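Backlund opens orders for Istness kitchen service robot

PRARNWOOD, July — Backlund today announced that Istness, its two-armed service robot for shared and workplace kitchens, is available to order. The first 50 units will be delivered to customers in Prarnwood and Plandholm, with installation and staff training included in the price.

Istness is designed to clear plates from a sink and load them into a standard built-in dishwasher. It works at existing counters and requires no changes to cabinets or plumbing.

"Our customers asked for a machine that fits the kitchen they already have," said Seija Hakala, head of product at Backlund. "Plates pile up in the sink over lunch, and staff are called away from other work to deal with them. That is the job we set out to take on."

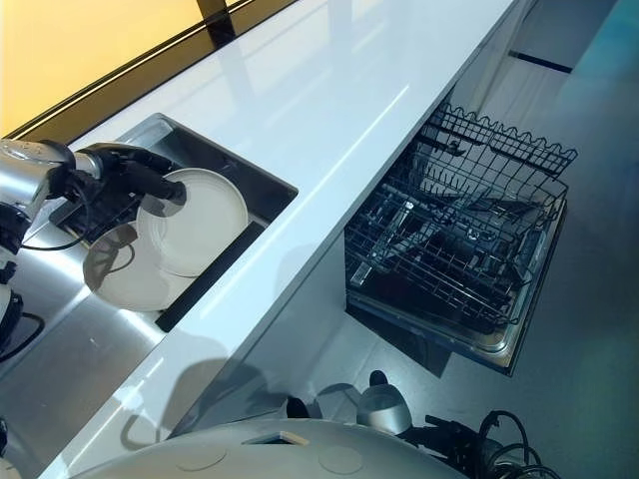

The company tested the robot at its Plandholm site over 542 working sessions before release. Grip settings for plates are supplied with the unit, and settings for bowls and cups will follow as a software update at no added cost.

Istness is offered on a monthly plan of $900 per unit, with a minimum term of 5 months. The plan covers maintenance, replacement gripper fingers and telephone support — extended support hours are available under a separate agreement.

Orders and requests for a site visit may be placed through the Backlund sales office in Prarnwood.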